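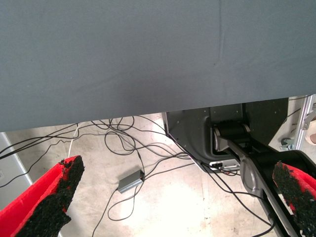
Fabric with the crease coming down from the top, concrete floor past the edge.

Stinholm Shop Talk > Benches and Work Surfaces
Topic: Cloth on the table for small gears, keep it or go back to a mat?

hdunmore
Posts: 532
I have been using a plain cloth over the table for small parts for a while now and I'm trying to decide if I should stick with it. The parts are mostly small spur gears and the flat plates they go with. Before the cloth I had a hard rubber mat, and before that the bare tabletop.

What I like: gears don't roll as far when they tip over. They don't click and slide when you set them down. Silver metal shows up well on a dark color. The cloth was cheap and I can fold it up and put it on a shelf.

What I don't like: the folds. It was folded when I bought it and I have kept folding it the same way, so now there are lines in it that don't go away. A small gear set on edge next to a fold will lean. It also picks up lint.

The floor is concrete. If a gear goes over the side it gets a ding in the teeth or it goes under something, so whatever I use has to hold parts still near the edge.

Is anyone using cloth long term? What kind, and how do you keep it flat?

Howard Dunmore

benchrat_lou
Posts: 706
Cloth is fine for sorting and laying out. I would not assemble on it. Any grease you put on a gear picks up fibers the second it touches the cloth, and then the fibers are in the mesh. I had a small reduction box from Seltow that ran rough for a month and when I opened it there was gray fuzz packed in the roots of the teeth. It came off my own bench cover.

Rubber mat for assembly, cloth for layout. Two surfaces.

pinion_pete
Posts: 88
Disagree with Lou, at least on the blanket rule. It depends on the cloth. A fleece or a flannel will shed all over. A tight flat weave sheds very little once it has been washed. I've assembled on the same piece of cotton drill for years.

Howard, what is the cloth made of?

hdunmore
Posts: 533
No idea on the fiber. It had no label by the time I got it out of the bag. It has a matte surface and it is not fuzzy to the touch. 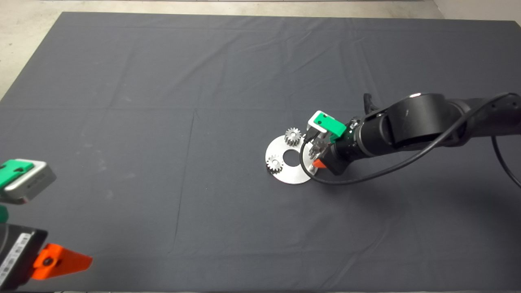
Plate and gears on the dark cloth. Fold lines show in the left half, and there is some lint.

hdunmore
Posts: 534
The long line going sideways and the one going down are both from storage. The rest is soft wrinkling and I don't mind that. The gear standing up on the plate, by the hole, is the kind of thing I'm talking about. On metal it has a flat surface under it. If I try to stand one on the cloth near a fold it's a coin toss.

benchrat_lou
Posts: 707
Those pale specks are what I mean. You can see them from that far away, so think about what you can't see. I'd be wiping every one of those gears before it went on a shaft.

pinion_pete
Posts: 89
Some of that could be dust off the concrete. Unsealed concrete dusts all the time and a dark cloth shows every bit of it. The rubber mat had the same stuff on it, you just didn't notice on a scuffed surface. Try sealing the floor before you blame the cloth.

Also wipe the gears anyway. I don't know anyone who puts a gear on a shaft without wiping it.

benchrat_lou
Posts: 708
I know plenty.

marywinds
Posts: 41
For the folds: stop folding it. Roll it on a cardboard tube. The cores from fabric stores are free if you ask at the counter. I keep a quilting cloth on one and it comes off flat every time.

To get the old lines out, wet the cloth, lay it on the table and iron along the line with another cloth on top. Test a corner first if you don't know the fiber. If it's polyester and the line was set in with heat at the factory, it may never come all the way out. You can make it a lot better though.

Lint roller for the specks. Do it before you lay parts out.

hdunmore
Posts: 535
A tube I can do. I hadn't thought of ironing it on the table. I have been hanging it over a door overnight and that did nothing.

Pete, the floor was sealed once, a long time ago. It has scuffs all over it now, so the coating may be gone in places.

gearhead_in_may
Posts: 12
What about a Cropper tray? The shallow one with the ribbed liner. I paid 300 for a set of trays and a stand at a shop clearance and it was money well spent. Small parts stay inside the lip and you can carry the whole tray to another bench without picking anything up.

pinion_pete
Posts: 90
Not for a plate that size next to the gears. You want to see it all at once and reach it from any side. Trays are good for storage. For working I want it open and flat. 300 is a lot for something with a lip on it.

gearhead_in_may
Posts: 13
It was a set with a stand. I did say that.

Besides, he said his problem is parts going over the edge onto concrete. A lip fixes that.

marywinds
Posts: 42
You can make a lip with the cloth. Put a length of cord or dowel under it along the front edge, an inch or so in, and tape the cord to the table. Parts stop at the bump. Costs nothing and the cloth still lies flat everywhere else.

Let it hang down past the table a little on your side too. A part that gets over the bump will often slide down the cloth and land slower.

benchrat_lou
Posts: 709
Or you catch the hanging part with your knee and pull the whole layout into your lap. I have done this. Trim it flush or clip it.

marywinds
Posts: 43
Clip it, then. Spring clips on the corners also pull out the small wrinkles.

hdunmore
Posts: 536
OK. Plan for now:

Iron out the fold lines, tube for storage
Cord under the front edge
Clips on the corners
Lint roller before each layout
Rubber mat comes back out for anything with grease on it

I'm leaving the floor until spring. I have a gallon of Grallanance sealer in the shed but the can is old and I need to see if it still stirs.

benchrat_lou
Posts: 710
Good with me. The mat was the part I cared about.

pinion_pete
Posts: 91
I'd still assemble on the cloth. If the sealer has skinned over on top, cut the skin out in one piece and strain the rest through a paint filter before you stir it.

gearhead_in_may
Posts: 14
If you change your mind on the trays, I have a spare liner I can mail you. It would fit under the plate.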